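The Fevport bus is coming back, with a catch

Well, it's happening. After a whole winter of rumours at the stop outside the chemist, the 16 bus between Grallwood and Fevport will start running again in March, and I for one have already dug out my old ticket wallet (empty, sadly, apart from a cough sweet).

For anyone who moved here after it vanished, the 16 used to go from the top of Grallwood, down past the allotments, through Norport and out along the sea road to Fevport harbour. It took 40 minutes if the level crossing was kind to you. I used it for years to get to work, and later just to get chips. When it was cut we were told it was a pause, and the pause went on so long that somebody planted geraniums in the shelter at Mill Bank. They did rather well.

The new service will be run by Wiriya, the small coach firm that already does the school run on the Norport side. I went along to the open evening last month to hear what they had planned, and I came away more cheerful than I expected. The drivers were there as well as the managers, which helped a lot, as they know exactly which bends ice over and which stops people really use.
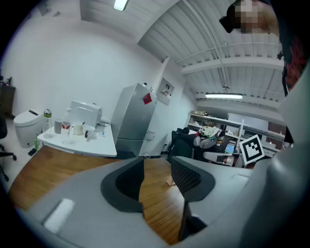 The timetable is where you'll want to pay attention. There will be a bus every hour through the middle of the day, and 2 extra ones in the morning for people catching the Norport train. The first leaves Grallwood at ten past six, which sounds horrible but will be a blessing for anyone on an early shift at the hospital. The last one back leaves Fevport harbour at twenty to eight in the evening. I did groan at that. You can get your chips, but you'll be eating them quickly, and a film at the harbour cinema is out unless you fancy the matinee.

Now for the catch. The bus won't go up Quarry Lane any more. Wiriya say the turning at the top is too tight for the vehicles they've got, and having once sat through a nine-point turn up there with a pushchair wedged against my knees, I can believe it. But it does mean that people at the top end will have to walk down to the church to catch it, and that hill is no joke with shopping. There was a fair bit of muttering about this on the night, and quite right too. The firm says it will look again in the summer, once it has seen how many people get on at the church stop.

Fares are simple enough: £2 for a single anywhere between Grallwood and Norport, and £3 if you're going all the way to Fevport. Under-fives go free. Bus passes will be taken after half past nine, as before. You can pay by card or in coins, and I was very pleased to hear about the coins, as my phone dies whenever it sees a cloud.

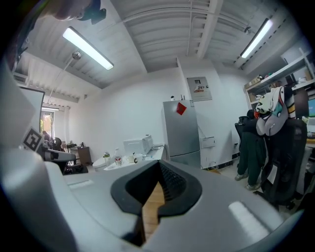 Will dogs be allowed on? They will, on a lead and at the driver's discretion, and there's no charge for them.

I asked about bikes too, and the news there is less good. There's no rack, and only folding ones can come on board. That seems a shame with the sea road path right there — plenty of us would happily ride out to Fevport and get the bus home with the wind against us — but perhaps it'll come later if enough people nag.

The stops themselves are getting a tidy. Mill Bank keeps its shelter, and yes, I did ask about the geraniums, and they're being moved into a tub beside it. Norport station gets a new pole on the near side of the road, so you won't have to dash across in front of the taxis. The harbour stop shifts a little way along towards the lifeboat shop. If you're used to waiting by the bins, don't!

Not everyone is convinced, mind you. A few people I spoke to afterwards thought it would be gone again by Christmas, and I do understand why. We've been promised buses before. The money is only there for the first year, and after that it depends on how many of us use it. So please do use it, even if it's only once in a while and you'd normally take the car.
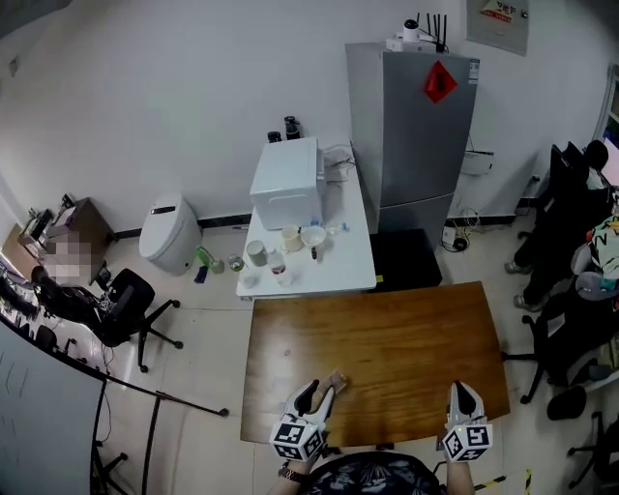 A reader from the top of Quarry Lane got in touch to say that she's glad of any bus at all, but that her mother can't manage the walk down to the church and will still be paying for a taxi to the doctor's. She would like to see a smaller bus do the hill even twice a week, and says she'd gladly pay a bit more for it.

I've passed that on to Wiriya, and they've promised me a reply before the service starts. Paper timetables should be in the library and the Norport ticket office by the end of February, and there'll be a large-print one too if you ask at the desk. I'll be on the ten past six on the first morning, probably half asleep, so do say hello if you're on it.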